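Ticket 101: Block set, paint and lid trouble
Product: Curnero wooden blocks
Opened by: Zoila Rivadeneyra
Status: waiting on customer service

Hi again! Me with the blocks. Quick recap for whoever picks this up after Urs Zaugg (who was lovely, by the way): we bought the 50-piece set in December, and when I tipped it out on the rug there were 49. I checked under the couch, in the dog bed, in my slippers, everywhere. Urs said he'd mail the missing one and he did, so that part is done, thank you!

New problem is the lid. It won't slide all the way shut anymore, it stops three fingers short of the end. Things I tried so far:

Rubbed a candle along both grooves. Slid better for an evening, then stuck again.

Took every block out and tried the lid on the empty box. Same spot, so it isn't me packing them badly.

Moved the box off the shelf over the radiator and left it in the hallway overnight. A bit better by breakfast, I think? My husband says no.

Urs also asked whether the paint is rubbing off on the corners. I went through the yellow ones and the red ones at the kitchen table with my glasses on and I'm happy with them, you can still see the grain on the yellow and I like that. So please don't send a whole new set, all I need is a lid that closes.

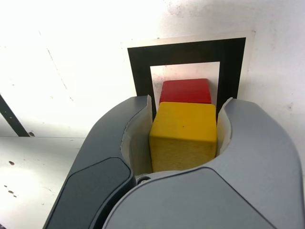 If a new lid has to come from the Itstead warehouse I don't mind waiting, just tell me whether to keep the old one or toss it. Mornings before nine are best if you want to call.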